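The shirt mountain and how I finally came down from it

I own too many shirts. I knew this in the vague way you know you should drink more water, but I didn't know the number until November, when I moved flats and had to carry every last one of them down two flights of stairs and up another three. The number, including the ones I'd forgotten were under the bed, was 124.

In my defence, I grew up in a cold house. My mother's answer to a chilly room was another layer, and the top layer was always a check flannel shirt, usually bought a size too big so that it would "see you through". I have never quite shaken it off. Show me a rail of brushed cotton at a market and I'm gone – I'll be stroking cuffs and muttering about elbow room while everyone else goes to find lunch.

The new place, though, has no wardrobe. It has an alcove where a wardrobe once stood, with a very clear outline of it on the wallpaper, and a bedroom door that opens straight into the only other spot where you could put one. So for the first few weeks I lived out of laundry baskets. Clean basket, dirty basket, and a third basket that I thought of as "worn once, still fine", which grew faster than the other two put together and which I'd rather not discuss.

What changed things was a clothes rack. I'd been eyeing up the Fistholm, a plain wooden stand with a rod across the top and not a great deal else, and it came in a flat box that I very nearly left in the hall till spring. It took me an evening to put up (the instructions have one drawing that is plainly of a different rack) and I felt so pleased with myself that I hung up every shirt I could reach. You can guess. By Tuesday the rod was bowing in the middle and I couldn't slide a single hanger left or right.

So I started again, and this time I did it properly, with a table.

The table matters more than the rack, I think. I used to sort clothes on the bed, and the trouble with a bed is that you get to ten at night with half the job done and you want to lie down, so the whole lot goes on the floor. A table beside the rack keeps everything at waist height. You tip the basket out a bit at a time, pick up one thing, decide, and either it goes on a hanger or it doesn't. Big soft shirts need the space as well. A flannel shirt in a heap takes up more room than you'd believe, and you have to find the collar before you can do anything useful with it.

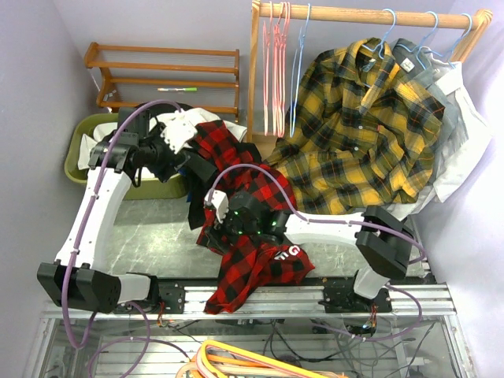 Red and black check on the table, with the rack filling up behind: pink hangers at one end, shirts on blue ones at the other.

I've become a bit of a bore about hangers. I like the thin wire sort for shirts. Padded ones are lovely for a good coat but they eat up the rod, and the chunky wooden ones I inherited from the last flat were so wide that they poked the shoulders of everything into little horns. The wire ones come in cheerful colours, too, and I've ended up using the colours as a sort of filing system. Blue is for shirts I wear all the time. Pink is for anything on trial. If a shirt is still on a pink hanger at the end of the season and I haven't missed it, off it goes.

My friends think this is hilarious. One of them came round for tea and moved a shirt from pink to blue while I was filling the kettle, just to see whether I'd notice. I noticed in four minutes, and it stayed on blue, as it happens. It's a good shirt.

Checks go at the front, plain colours behind. That one is pure vanity, as I like seeing the yellow and green ones when I walk in, and a grey shirt doesn't mind being at the back. White shirts I hang furthest away from anything red. I learned that with a school blouse when I was eleven and I've never been able to relax about it since, even with everything bone dry.

As for buttons: do up the top one and the third one down, and leave the rest. The top one stops the collar sliding off the wire, the third keeps the front from flapping about, and your fingers don't get sore. If you've only got time for one, do the top.

Shoes live on their own little slatted rack against the wall. It's also where pens go when I've been labelling things and need both hands back, and I've stopped fighting it. Every home has a shelf like that. At my last place it was the top of the fridge.

I did wonder about getting something cleverer. The Jinberg catalogue has a pull-out arrangement with a lift-down rail, and it's a handsome thing, but it wanted 82 centimetres of clear wall and I don't have that anywhere unless I give up the radiator. The Anent canvas wardrobe was the right size and I came close, until I remembered that what I really like is seeing my clothes. Shut them behind a zip and I'd wear the same five shirts until they fell apart.

The rest of the sorting took me three weekends. A big bag went to the Valdovinos second-hand shop at the end of my road, where the woman at the counter held up a purple check I'd owned since college and said "Oh, now that's nice" in such a warm voice that I nearly asked for it back. I've walked past twice since. It was in the window the first time, and gone the second.

The rod has stopped bowing, by the way. There's a hand's width of space at one end and I'm trying very hard to leave it alone, although there's a market on Saturday and I've been told there's a man there with a whole rail of brushed cotton.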